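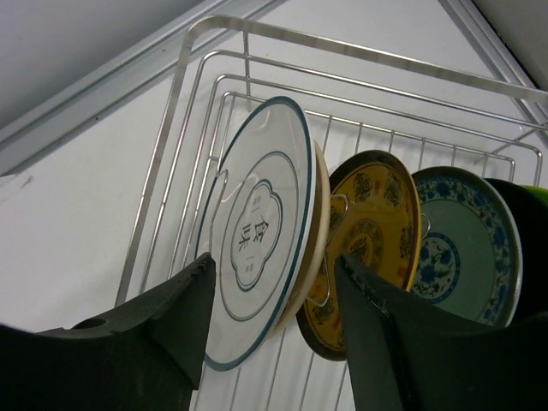 By Botha

The woman who runs the small eating place on the harbor road in Zasirville does not like to be written about. She agreed to talk with me in April, before the lunch hour, but she asked me to leave out her name.

She opened with 2 tables and a stove from her aunt. Now she feeds 70 people on a good day. The bread comes from Tomness, across the bay, with the first boat.

"In the beginning I cooked eleven dishes," she told me. "It was a mistake. I threw away so much food that I cried in the evening." Today the menu has four dishes, and the fish soup is always one of them.

I asked how she learned the soup. "From my mother, but she never measured. I made it 157 times, I wrote each one in a notebook, and my brother still says that hers was better." She laughed when she said this. The secret, if there is one, is that the onions cook very slowly and the fennel goes in late.

About the winter she speaks more quietly. The ferry company Kevel stopped the evening boat, and with it went most of her dinner guests. She closes now at four o'clock. "I have my evenings back. I did not want them, but I have them."

Will she open a second place? She shook her head before I finished the question. Then she looked at the clock and went to see about the onions.

Recent articles
Walking the old salt road to Tomness
What the Kevel timetable means for the islands
A school garden in its second year

We use cookies to improve your visit. By continuing to read, you accept our cookie policy.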